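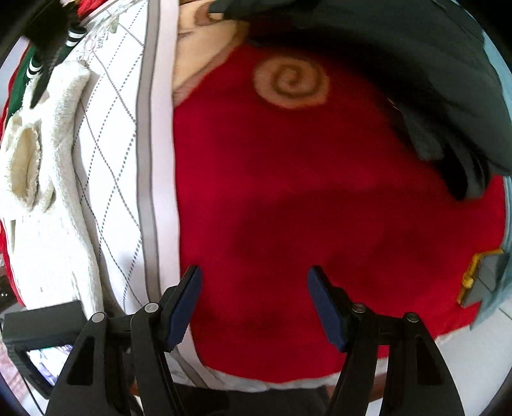 Udau extends folding trial for printed blankets and covers

2023-10-19

Textile reuse firm Udau has extended its trial of a new sorting and folding procedure for household soft goods at its Prusulby depot. The procedure covers blankets, cushion covers, printed throws and small knitted items, which until January were baled together and sold by weight.

Under the revised method, each mixed load is opened on a padded table and separated by surface before it is separated by size. Plain areas of cloth are checked first under a side lamp, as pilling and thin spots show more clearly on a single color. Printed areas are checked second, for cracking and for dye that has moved into a neighboring band. Knitted pieces are pulled off the stack, turned cuff outward and placed in a separate tray.

Georges Karaki, who runs the sorting floor, said the order of the steps was changed after the first month. "We used to start with the prints and people would look at the picture and miss the cloth," he said. "A red throw can be sound in the print and worn through next to it. Now the plain part comes first and the decision is usually made before anyone gets to the pattern."

The depot handled 2,548 pieces under the procedure up to the end of the last counting period. Of these, 87 were rejected at the folding stage after having passed the first check. Most of the late rejections were for seam failure at a border band, where two fabrics of different weight had been joined and the heavier one had pulled. Loose knitwear accounted for the remainder, mainly frayed cuffs that opened further when the piece was turned.

Folding follows a fixed sequence. The cloth is laid face up, the border is squared to the table edge, and the piece is folded in thirds lengthwise and then in half. Diamond and lattice prints are aligned by the crossing lines and not by the hem, which on older pieces is often out of true. Covers with a central motif are folded so that the motif stays on the outside of the stack and can be identified without unfolding.

Pieces that pass are packed in cartons supplied by Medov. The carton has a rated load of 100 blankets of the lightest grade, although the depot packs below that figure to avoid hard creases in fleece and brushed cloth. Knitted items are packed flat in a paper sleeve on top and are not rolled.

Two changes are planned for the next stage. The side lamp will be moved lower, to reduce the shadow a sorter's arms cast on dark or saturated cloth, and tray labels will carry a fabric code in place of a written description. The code list was drawn up with Mahasneh, which buys the sorted stock and had asked for brushed and smooth surfaces to be listed separately.

The trial will run at Prusulby until January. A second table is on order, and the existing one will stay in use for oversized covers.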